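Munthorpe Saltmarsh

The Munthorpe Saltmarsh is a stretch of tidal wetland on the lower reach of the Erus, a short and rather muddy river that wanders for most of its length through pasture before it finds the sea. The marsh covers 541 acres, nearly all of it brought back from drained farmland, and it is best known today for its wintering geese, its sea lavender and the long boardwalk that lets visitors cross it without losing a shoe.

Background

For generations the land was kept dry by an earthen bank and a set of wooden sluice gates, and people grew barley and kept sheep behind them. It was never easy ground. Salt crept up through the soil in dry summers, the ditches had to be dug out every year, and older residents of Munthorpe still talk fondly (and at some length!) about carts sunk to the axle in what was supposed to be the best field in the parish. After a winter storm opened a gap in the bank, the owners found that mending it would cost far more than the fields could ever earn, and the land was sold to the Zedel Trust, a small conservation body with an office in the village.

Restoration

The Trust took its time, and four years went by in surveys, public meetings and a good deal of patient talk over kitchen tables before any earth was moved. The old bank was then opened in four places, and shallow creeks were cut behind the gaps to give the tide a path to follow. A new and lower bank was built farther inland to protect the village. Seed was not sown. It came in on the water, and glasswort was growing on the bare mud by the second summer, followed by sea blite and, in time, cordgrass along the creek edges. 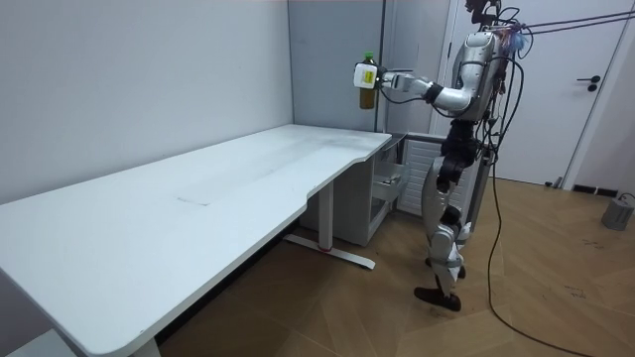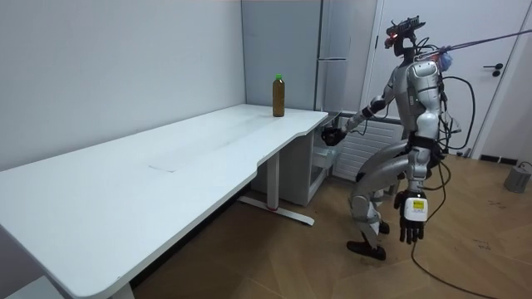 Duyên Tiêu remembers the first years less kindly, and has written that the place smelled dreadful at low water, that the dead hedges stood gray and bare for far too long, and that the people living nearest should have been told plainly how slow it was all going to be. The Trust later agreed with much of this, and its newsletter has carried a page of creek-by-creek news ever since.

Wildlife

Brent geese arrive in October and stay until the grass begins to grow in spring, with roughly 400 birds present in a good January. Redshank nest in the taller growth, and young bass shelter in the creeks through the warm months. Otters use the upper end, near the footbridge, though most people have to be content with their tracks.

Access

The boardwalk starts behind the church and is open from 8 in the morning until dusk. Dogs are welcome on a lead. The Thân hide, at the seaward end, has a ramp and a low viewing window, and the path beyond it is closed from March to July while the redshank are nesting.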